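Recording Tabletop Demonstrations With a Hand-Held Gripper

Last updated: October

By now you have a gripper, a table and the belief that you will finish by lunch. You won't, but you can get a decent set of demonstrations out of a day if you're boring about it. Boring is the goal. A learning system will copy whatever you do, including the thing where you hover over a cup wondering what you came in for.

We use the Skullell recorder and sort everything in Protov afterward. Other tools will do, and the steps are the same.

1. Pick one task and write it down in one sentence. "Pick up the cup and set it on the saucer" is a task. "Tidy the table" is an argument between two people who haven't had it yet. Tape the sentence to the wall where whoever is holding the gripper can see it.

2. Clear the work area, then decide what stays. Anything you leave out will be in your recordings, so leave it out on purpose. If you want clutter, move it between takes. A mug that sits in the same spot for 800 takes stops being clutter and becomes a landmark, and the policy will miss it terribly when you wash it.

3. Check the fingers. Open them all the way and look at the pads from the gripper's own camera, since that's the view the model gets. You want both pads in view, the gap between them open, and enough table beyond the tips to see what you're reaching for.

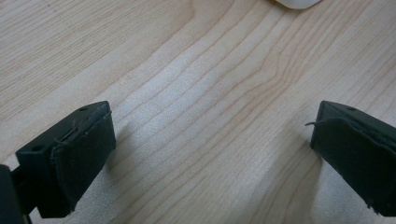
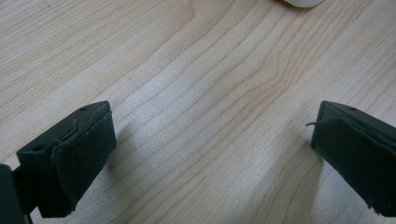
Fingers apart, bare wood in the gap, and a bit of something white at the top edge.

4. Start every take with the fingers open and hold still for a slow breath. Do the same at the end. Those two pauses make trimming much easier, and they stop you from running one take into the next, which everyone does by midafternoon.

5. Vary the start. Come in from the left, from the right, from higher up than feels natural. People have a favorite approach and will use it forever if you let them. My first set had 14 starting positions on paper and, when I played it back, one starting position with a wobble.

6. Move at the speed of someone carrying soup. Fast takes blur, and slow ones teach the robot to be nervous. If you fumble a grasp and recover, keep it and tag it "recovery." If you fumble and swear and put the gripper down, throw it out.

7. Look at the pads again at every break. Fabric frays, corners lift, and a loose thread can get a lot longer while you're busy admiring your technique. Small wear is fine to record through. If a pad has shifted so far that the fingers no longer meet evenly, stop and fix it, and note in the log which take you stopped at.

8. Watch your footage the same day. Open nine takes at random, full speed, no skipping. You're looking for the object leaving the picture, your sleeve entering it, and long stretches where nothing is happening. Our Malari set went to 3,551 takes before anybody played one back, and I would rather not discuss how many of them were mostly ceiling.

9. Name things dully. Task, table, operator, take number. Folders called "final" and "final good" are how the Palumbo set came to exist twice, with different contents.

Leave the table lights alone between sessions if you can. If you can't, write down what changed, and record a short batch under the new light before going back to the main task. Charge the recorder overnight, and check that the card has been emptied before you pick up the gripper again.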